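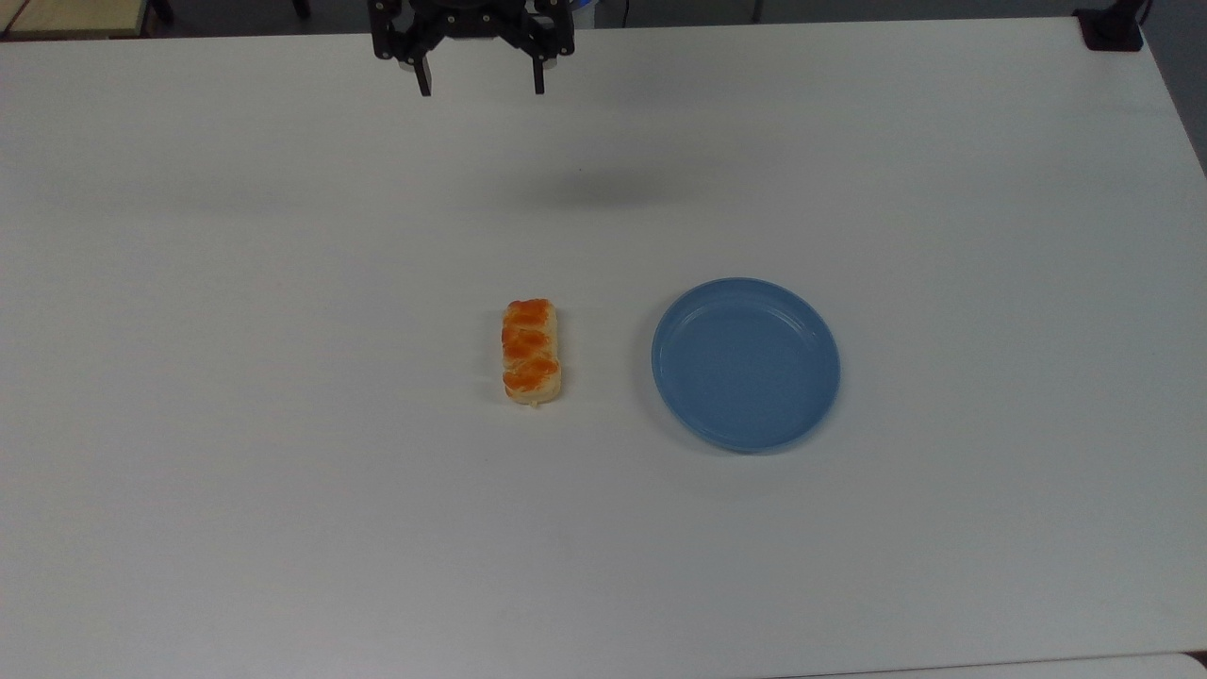

Jivora 烘焙与餐饮服务交流论坛
版块:茶歇与陈列
主题:关于编织小面包单份摆盘及台面标准的意见征集

楼主:餐务组值班账号
各位同仁:
我处拟于二月修订茶歇服务细则,现就编织小面包的单份陈列征求意见。初稿内容如下:
一、每份一只,配圆形蓝色小盘,台面使用白色长桌,不铺桌布。
二、面包出炉后须完全放凉方可上桌,单只成品重量为80克。
三、上桌前,面包与餐盘在台面上的位置应先行确认,再统一装盘。
请各单位结合实际提出修改建议,本帖意见将汇总后纳入正式文本。

2楼:南区面点间
原则同意。建议在第二条中补充面团配比。我间现行配方为高筋面粉400克、牛奶100克,其余水分视面粉吸水情况酌加。编织时收口应压在底部,两端修圆,否则烘烤后容易翘起,装盘不稳。

3楼:Risto会务
对第一条中“不铺桌布”持保留意见。白色台面虽然整洁,但面包碎屑落下后十分显眼,会议中途又不便反复擦拭。我方历次承办活动均使用浅灰桌布,来宾未提出异议。建议改为“视场合决定”。

4楼:餐务组值班账号
回复3楼:桌布问题此前已有讨论。我处的考虑是桌布清洗周期较长,且布面褶皱影响小盘平放。碎屑可由服务人员于茶歇结束后统一清理。贵方意见已记录。

5楼:库房与器皿管理
关于餐盘,现有蓝色圆盘为Alano系列,库存以8只为一箱,各单位领用时请按整箱申请。该批圆盘尺寸偏小,盛放编织面包后余位有限,如需同时放置黄油或果酱,应另配小碟。请勿将果酱直接置于盘边。

6楼:南区面点间
回复5楼:我间曾试用白盘,与白色台面颜色过于接近,远处看不清盘沿,收餐时常有遗漏。蓝盘在这一点上较为合适,建议保留。尺寸问题可通过缩短面包长度解决,不必更换器皿。

7楼:Pettigrew餐饮顾问
不赞成缩短面包。编织面包的纹路需要一定长度方能展开,过短则外形近似普通圆包,失去单独陈列的意义。如认为盘面局促,可考虑取消餐盘,改用垫纸。此外,第三条“先行确认”表述含糊,由何人确认、以何为准,均未说明,执行中容易产生分歧。

8楼:Risto会务
不同意使用垫纸。正式会议场合以垫纸代盘,观感欠妥,且黄油渗透后会污损台面。7楼对第三条的意见我方赞同,建议明确由当班领班确认。

9楼:东楼茶水间
补充一点:面包未装盘时,不宜直接接触台面。若须先在桌上比对位置,请使用空盘或样品,样品用后不得再供来宾食用。此项应写入细则。

10楼:餐务组值班账号
感谢各单位反馈。现答复如下:
第一条,蓝色圆盘予以保留,桌布事项暂不修改,Risto会务的不同意见将作为附注列出。
第二条,面团配比不列入细则,请南区面点间另行提交,作为附件。面包长度维持现状。
第三条,改为“由当班领班以样品确认摆放位置,样品不得供餐”。

11楼:Pettigrew餐饮顾问
第三条修改后已无异议。垫纸一项仍请保留讨论余地,户外茶歇时圆盘搬运不便,与室内情形有别。

12楼:库房与器皿管理
户外用具不在本次修订范围内,建议另开主题。领用圆盘的单位请于上午九时前提交申请单,过时顺延。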